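Cabinet opening in sim: randomizing the camera pose vs. randomizing colors

Forum: Manipulation and Simulation
Started by tamarack_dx
6 July 2021

tamarack_dx wrote:

I'm trying to reproduce the result from the Gumdale write-up by Xinyi Fan and I want to check my reading of it with people who have run it. The claim is that for a two-arm policy trained on kitchen-type rooms, moving and tilting the head camera between episodes helps more than changing the colors of the furniture and walls. They train on 500 demos and test on rooms the policy has not seen.

My numbers go the same direction but the gap is small. Out of 44 test rooms, the camera version solves 9 more than the color version. The write-up makes it sound like a much bigger difference. Same arms, same grippers, same action space as far as I can tell.

Has anyone gotten closer to the original?

pell_ridge wrote:

What range are you using for tilt? The first version of the Gumdale config had a narrow range and the later one opened it up. If you pulled it before April you have the narrow one. We lost two weeks to that.

tamarack_dx wrote:

I have the newer one. I checked the config against the repo this morning. Roll is on too, so walls and cabinets come out pretty slanted in a lot of the resets. One of mine from the color plus camera run:

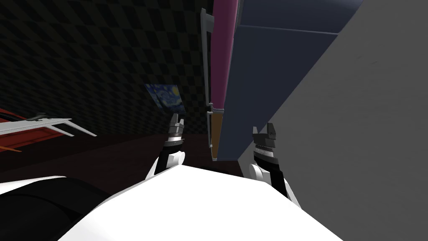 Does the policy get told the camera pose at each reset?
It gets nothing about the pose. The inputs are the head image and the joint positions of both arms, and it has to work out the rest from those.

I should add that color and camera are separate switches in the config, so the run with both on is a third condition. It scored about the same as camera only for me.

ysayegh wrote:

Yara Sayegh here, I worked on the Trumeck rooms that Gumdale borrows. I think the comparison is less clean than people treat it. When you tilt the camera you also change how much of the arms is in view and how big each gripper looks. One arm can come out noticeably larger than the other only from where the camera sits. So the policy is getting extra variety on its own body as well as on the room. Color changes on the furniture don't touch the arms at all.

I would not call that a camera result until somebody runs it with the arms masked out.

pell_ridge wrote:

I don't agree with that. In a real robot the camera and the arms come as a package. If the mount is off by a little, the arms look different and so does the room. Splitting them gives you a cleaner table and a less useful number.

ysayegh wrote:

Less useful for deployment, sure. But the write-up makes a claim about why it works, and the why is what gets cited. Karaki did a masked run on an older set of rooms and most of the benefit went away. It was a small run, six seeds, and they never wrote it up properly, so take it for what it is.

pell_ridge wrote:

Older rooms with plain walls though. The Trumeck ones have patterned walls and pictures hanging on them, and you get a lot of cues about tilt from that. I'd expect masking to matter less.

ysayegh wrote:

Could be. That's an argument for running it.

norvel_h wrote:

Different question for the OP. How do you count a solve? In Natar the door has to stay open past the threshold until the episode ends. In Gumdale I believe it only has to cross once. If you are using the Natar checker you will throw out a bunch of episodes where the gripper pulls the door and then bumps it back. We saw that more with the camera policy, it tends to be sloppy after the pull.

tamarack_dx wrote:

I'm using the Natar checker. I didn't know they were different. That could be a good part of it.

I have the rollouts saved so I can rescore without retraining. I'll do that first. Then I'll try the masked version Yara described, with the same seeds, arms replaced by a flat fill.

norvel_h wrote:

Don't use a flat fill, it still gives away the outline. Either paint the background back in or crop.

tamarack_dx wrote:

Painting the background in is easy enough in sim, I can render with the robot hidden. Training takes nearly a day per seed on my machine so it will be a while before I post anything on that one.

ysayegh wrote:

If you render with the robot hidden, check the shadows. In our rooms the arms still cast them unless you turn that off on its own. It's under the light settings, not the robot settings.

tamarack_dx wrote:

Will check. Rescored numbers first, in this thread.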